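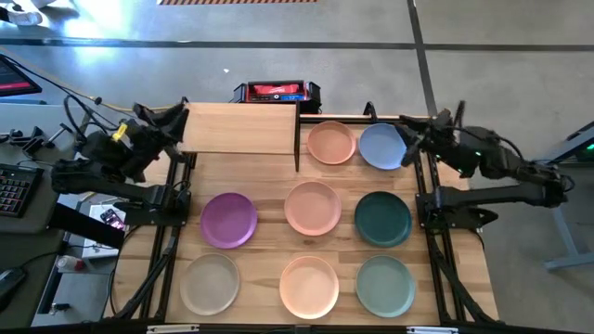
Photo: Kerwood Home Fragrance

Kerwood Opens Its Spring Wax Melt Collection to Home Testers

KERWOOD, 2/13/22 - Kerwood Home Fragrance is happy to share that its spring wax melt collection is ready to leave the workshop and go where it has always belonged, which is into people's living rooms, hallways and slightly stuffy spare bedrooms. The company is inviting 337 home testers to try the full set before it reaches stores in May, and anyone who likes a nice-smelling house is warmly encouraged to put their name down.

The collection is called Prendenia, and it has four scents. Garden Gate is a green, leafy blend with a little sweet pea in it. Linen Closet is clean and soft, with cotton and a touch of lavender (a very small touch, for those who find lavender a bit much at bedtime). Pear Tart is the one the staff keep taking home, and Rain Porch has cedar and wet stone and something minty at the very end that takes a minute or two to come through.

"I wanted scents that you could leave going all afternoon while you do the ironing or help with homework, and still like at dinnertime," said Els Van Damme, founder of Kerwood Home Fragrance. "I grew up in a house where my mother simmered orange peel on the stove from the first cold morning until Easter, and I suppose I have been chasing that feeling ever since. Pear Tart took us the longest by far. The early batches smelled lovely in the bag and then like nothing at all once they were melted, and we went back to it again and again, because I just couldn't let it go!"

All four scents are made with a soy wax blend and poured by hand in small bars that snap into six cubes. One cube is enough for most bedrooms, and two will do nicely for an open kitchen. The melts work in any standard electric or tealight warmer, and each cube gives up to 60 hours of fragrance depending on the warmer and the size of the room.

Testers will receive one bar of each scent along with a short comment card. There are no right answers on the card, and Kerwood is every bit as glad to hear from people who didn't care for a scent as from people who did. Last year's autumn test brought in 1140 cards, many with extra notes written up the sides, and the Harvest Cider melt was made a good deal less sweet as a result.

The first pour of the collection is limited to 2000 boxed sets. These will be sold through the Kerwood website and at Aliyu gift shops, with single bars to follow later in the season.

To sign up as a tester, please visit the Home Testers page on the Kerwood website and fill in the short form. Testers must be 18 or older and have their own wax warmer at home. Households with cats, dogs or birds are asked to mention them on the form.

About Kerwood Home Fragrance
Kerwood Home Fragrance makes wax melts, candles and room sprays in small batches at its workshop on Kurnell Street. Workshop visits are welcome by appointment.

Media contact: Els Van Damme, Kerwood Home Fragrance. Sample bars are available to reviewers on request.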